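Notes for the Rirkthorpe home evening, December 15, 2025

Okay, deep breath, coat off, say hi to the back row. Start with the chair! I've had a gray armchair on my mind all year (ask who has one at home, wait for the hands). It's big, it's a bit serious, and it needs a friend. A white pillow with a fringe is that friend.

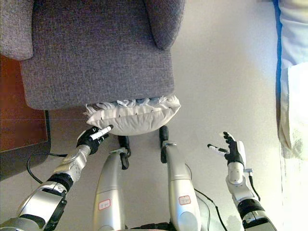

*Slide 4: white pillow, tassel fringe, gray weave*

Talk about texture before color. The nubby weave does so much work next to a smooth cover, and I could go on about that seam just under the fringe, but don't, you ran over in June. Mention the Urkia sample book and pass it around. Then the fringe question, which always comes up: yes, it tangles, and I comb mine out with my fingers while the kettle's on.

Next slide, and slow down.
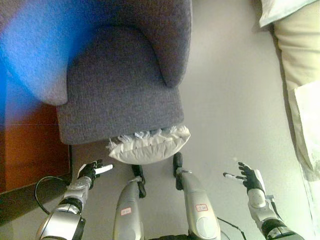 *302 words · 4 min read*

Seen almost edge-on, the pillow is a fat crescent with little puckers along the top. I love that! Point out the horseshoe back of the chair too, all curves, and how the pillow's own curve picks it up. Ask if they'd go for one pillow or two (I'm team one).

Then questions, and remind them the Woltudel handout is by the door.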